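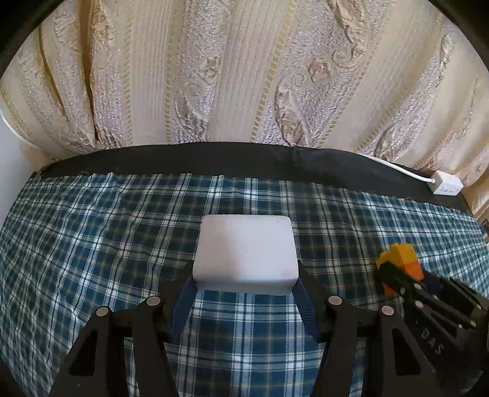 Scheduling Referees for a Youth Soccer League
Project report, Asanka Akanda and Teun Nijs

1. Background
The Arley youth soccer league assigns referees by hand. The assignor works from a spreadsheet of fixtures and a separate list of availability, and most of the work is done in February, before the spring season opens. Two kinds of error are common: a referee is booked at overlapping times, or is given back-to-back games at fields too far apart to reach. This project tested whether a simple program could produce a first draft of the schedule with neither error.

2. Data
We used the fixture list from one past season, about 200 games in all, played at the Skurkari and Benmoussa fields. Each record held a kickoff time, field, age group and the number of officials required. Names were replaced with codes before we received the file. Availability had been entered as free text and had to be converted to time blocks by hand. Entries such as "mornings mostly" were treated as available until noon.

3. Method
The program, Skaltlow, sorts games by how few qualified referees are free for each one and fills the hardest games first. A referee is rejected for a game if:
- the games overlap
- the gap between games at different fields is under 30 minutes
- the referee is not certified for the age group

Among the remaining candidates, the one with the fewest games so far is chosen. Ties are broken by code order.

4. Results
All games received a center referee. Assistant referee slots were left open in some of the older age groups, mainly at kickoffs before 9 a.m. The draft contained no overlaps. Workload was more even than in the original schedule, although referees with low code numbers received slightly more games as a result of the tie rule.

5. Limitations
Late cancellations were not modeled. Travel time was a single fixed value in both directions. The program also does not keep relatives of players off their games, a check the assignor currently makes from memory. A random tie rule has been written but was not tested in time for this report.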